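Skirkcombe set for first European night in 50 years

16/04/2021

Skirkcombe are going to Europe! A goalless draw at Hatel last night was enough to seal third place with two matches to spare, and the club will play in continental competition for the first time in 50 years.

It was hardly a classic. Hatel had the better of the first half and hit the post shortly before the break, but the visitors dug in superbly and goalkeeper Hjalti Overgaard made a string of fine saves on his 100th appearance for the club. The best of them, a full-stretch stop low to his left in the 88th minute, will be talked about for years.
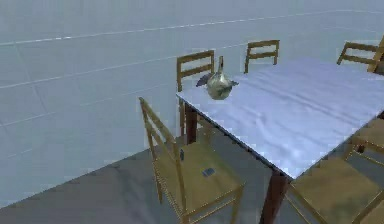 "I saw it late and just threw a hand at it," said Overgaard. "Then I looked up and everyone was running at me. What a feeling."

Manager Nataša Mladenović took over when Skirkcombe were bottom of the second tier, and what a job she has done. Her side have lost only four league games all season and have the meanest defence in the division — a far cry from the team that let in seven at home to Gundico in her first month.

"These players deserve every bit of it," she said. "We'll enjoy tonight, then we've got Leka to think about. I want second place now." 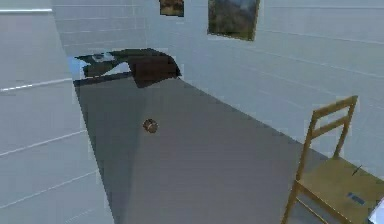
Ground work to start in May

The club must now bring its old ground up to standard. Capacity is 2178 at present, and the terrace behind the west goal will need seats before any European tie can be staged there. Work is due to begin in May, straight after the final home game against Leka.

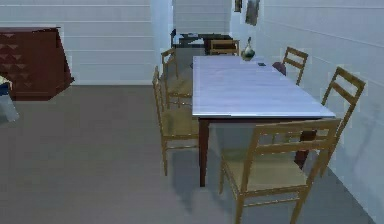 Season tickets for next term will cost £119, the same price as this year, and holders will get first pick of seats for the opening European home leg. The draw for the qualifying round takes place in the summer, and Skirkcombe will be unseeded — so a trip to one of the big names is a real possibility.

Midfielder Leon Garrick is a doubt for the Leka match with a tight hamstring.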